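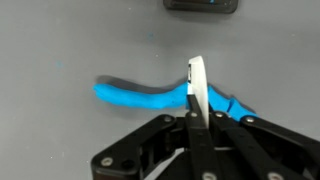
A long strip of blue modeling clay and a curved white blade.

Why Is Clay So Easy to Shape?

Take a piece of modeling clay and push your thumb into it. When you take your thumb away, the hole stays. Now do the same with a rubber ball. The ball goes back to be round again. Why are they so different?

Scientists say that clay is "plastic." This does not mean that it is made like a plastic bottle. It is an old word for a thing that you can shape, and that keeps the new shape.

What is inside?

Clay from the ground is made of very small, flat grains. They are so small that you cannot see them with your eyes. Between the grains there is water. The water lets the grains slide over each other when you push. When you stop pushing, the grains stay in their new place.

If there is too little water, the clay cracks. If there is too much, it becomes mud and runs between your fingers.

Is modeling clay the same?

Not always. Many kinds of modeling clay have oil or wax in them in the place of water. Water goes away into the air, but oil stays for a long time. For this reason you can use oil clay again next month, and a pot from river clay becomes hard on the shelf.

From the river to the kitchen

In the town of Stiltbridge, people dig clay from the bank of the river Orner. In the small museum there you can see 182 old pots and cups. The oldest is more than 3,000 years old, and on its side there is still the mark of a finger.

The pots became strong in a very hot oven, which is called a kiln. After the kiln, clay cannot become soft again, even if you leave it in water all night.

Try it at home

Make 2 balls of river clay or potter's clay, the same size. Put one in a closed box and leave the other on a plate. Look at them the next morning. Which one can you still press with your thumb?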